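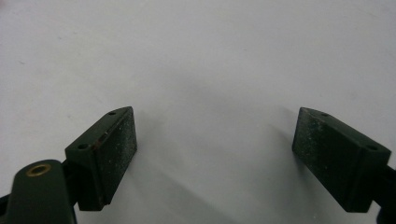
Figure 2. Plain, pale grey-white work surface, with no printed pattern or markings.

3.1 The surfaces

The survey covered 21 worktops in shared workrooms at Skoltside and Cairns. All were pale, between white and light grey, and none had a printed pattern. We left out dark tops and tops with a visible grain, where small marks are easily lost in the background. Tops were surveyed in normal use. Users were asked not to wipe them down beforehand, and we moved nothing that was already standing on them.

A pale matte top has the advantage that dirt shows early. It also picks up colour from whatever light reaches it, so that one top can look bluish at one end and creamy at the other. We first tried to record a single shade for each top against a printed colour card. The two readers often chose different shades for the same top, and the card was dropped. Shade is therefore given in words only, with a note where it changes across the surface. Faint specks were recorded if they could be seen without bending down to the top, and soft shadows were ignored even where they covered a large part of it.
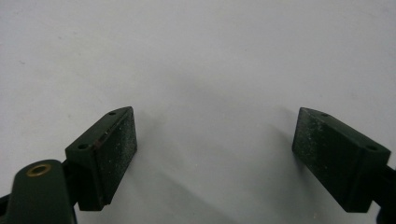 3.2 Recording marks

Each top was divided into squares with string, and both readers went over it separately. A mark was entered as a speck, a smear, a scratch or a mottled patch. Mottling gave the most trouble. It has no clear edge, and on several tops one reader entered a single patch where the other entered a group of separate grey marks — we kept the single patch in those cases. After these corrections the record held 1,743 marks.

Marks lying in shadow were looked at again with a hand lamp. A diffuse grey shadow can hide a faint speck completely, and it can also be taken for a smear when its edge is soft. Items standing on a top were drawn on the plan in outline, and the part beneath them was treated as not surveyed. Items with a broad foot, such as the yellow one at the left of Figure 3, take up more of the top at the base than their upper part suggests, so the outline was always drawn round the foot. 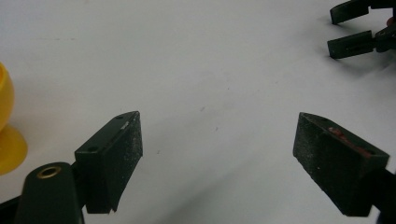 Figure 3. White tabletop with faint mottling and a few small grey marks, one of them a dark speck near the centre. Left: yellow plastic object with a flared base.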